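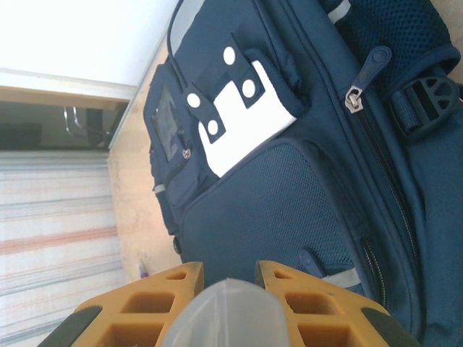 新学期を前に、通園・通学用品の再利用を進める市民団体Jivikが、使わなくなったリュックサックの回収と再配布を始める。2月いっぱい、市内の2か所で受け付ける。対象は園児・児童向けのリュックで、色や柄は問わない。回収されるものには紺色のリュックが多く、正面に大きなメッシュポケットが付いた型や、名札を入れる透明の窓、薄いグレーの反射材を備えた型もそのまま受け付ける。白い名前布やスナップボタン付きのベルトが付いている場合も、外さずに持ち込んでよい。

受付場所はDeltau地区の集会所1階と、Mahasneh通りの旧文具店の2か所。集会所は平日の午前10時から午後4時まで、旧文具店は火曜日のみ午後1時から午後6時まで開いている。駐車場は集会所にしかないため、旧文具店へは徒歩か自転車で来てほしいとしている。事前の予約はいらないが、5個以上をまとめて持ち込む場合は前日までに電話で連絡する。郵送での受け付けは行わない。

昨年の同じ時期には、リュックのほか手提げ袋や上履き入れを含めて400点が集まった。このうちリュックは希望者が多く、配布会の初日の午前中にほぼなくなったという。一方で、ファスナーが閉まらないもの、底の縫い目がほどけたもの、中に砂や菓子の袋が残ったままのものも届き、点検に時間がかかった。今年は受付の時点で簡単な確認を行い、直せないものはその場で持ち主に返す。

持ち込む前に家庭で済ませてほしい作業は次のとおり。内側のポケットまで中身をすべて出す。底にたまった砂やほこりを払い、外側の汚れは固く絞った布で拭く。洗える製品は表示に従って洗い、完全に乾かす。名札の窓に入れた紙は抜き取る。布に直接書いた名前は消えなくてもかまわないが、住所や電話番号が書かれている場合は、上から布を縫い付けるなどして読めないようにする。防犯ブザー、お守り、キーホルダーは外す。毎年、前ポケットの奥から鍵や図書館の貸出カードが見つかっており、団体では小さいポケットほどよく見てほしいと話している。

受け付けたリュックは旧文具店の奥の部屋に運び、一つずつ台の上で口を開けて内側と外側を確かめる。見るのは主に、ファスナーの開閉、肩ベルトの付け根、メッシュの破れ、留め具の緩み、内側の生地の傷みである。軽いほつれは団体の裁縫係が直す。メッシュに小さな穴がある場合は裏から糸でかがり、穴が大きいものはポケットの布ごと取り換える。反射材がはがれかけているものは、端を縫い直すか新しいテープを当てる。点検が終わったものには大きさと状態を書いた札を付け、配布会の日まで棚で保管する。
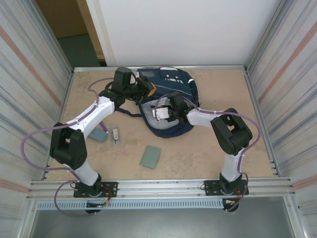 配布会は3月に集会所で

配布会は3月、Deltau地区の集会所2階の広間で開く。日時は2月の終わりに集会所の掲示板と団体の案内紙で知らせる。市内に住む園児・児童のいる家庭であれば誰でも参加でき、リュックを寄付したかどうかは問わない。受け取りは子ども一人につき1個まで。無料だが、修繕に使う糸やテープの費用として会場に募金箱を置く。

会場では大きさごとに机を分け、園児向け、低学年向け、高学年向けの順に並べる。子どもと一緒に来れば、その場で背負って肩ベルトの長さを合わせることができる。子どもが来られない場合は、身長と、ふだん持ち歩くものの大きさを控えてくると選びやすい。通っている園や学校でリュックの色や形に決まりがある場合は、あらかじめ各家庭で確認しておく。会場の係は個別の園や学校の決まりまでは把握していない。

また今年は、会場の一角に縫い物の相談席を設ける。名前布の付け方、スナップボタンの付け替え、伸びた肩ベルトの詰め方などを相談でき、簡単なものはその場で教わりながら自分で直せる。布や糸は用意があるが、名前布にする白い生地は数に限りがあるため、使いたい大きさに切って持参してもよい。ミシンは置かず、手縫いでできる範囲に限る。

新品の寄付も

地区のかばん店Plukardも今年から協力し、店頭に展示していた子ども用リュックを寄付する。いずれも現在は販売していない型で、配布会では中古のものと分けずに大きさ別の机に並べる。同店では期間中、ファスナーの引き手の交換を店頭で受け付け、代金のうち一部を団体に寄せるとしている。ファスナー全体の交換は3,000円からで、預かりとなる。

配布会の後に残ったリュックは旧文具店で保管し、年度の途中で転入してきた家庭や、急に買い替えが必要になった家庭からの相談に応じて渡す。昨年度は夏休み明けに問い合わせが続き、小さいサイズが足りなくなった。このため今年は園児向けの寄付を特に呼びかけている。

回収の対象にならないのは、ランドセル、キャスター付きのかばん、大人用の登山リュック、肩ベルトが片方しかないもの。手提げ袋と上履き入れは今年も受け付けるが、リュックの点検を優先するため、配布は4月以降になる見込み。水筒と弁当箱は衛生上の理由で引き取らない。

点検と札付けの手伝いも募集している。作業は火曜日の受付終了後、午後6時から1時間半ほどで、裁縫の経験は必要ない。中学生以上なら参加でき、中学生は保護者の同意書を持参する。申し込みは集会所の窓口で受け付けており、用紙も同じ窓口に置いてある。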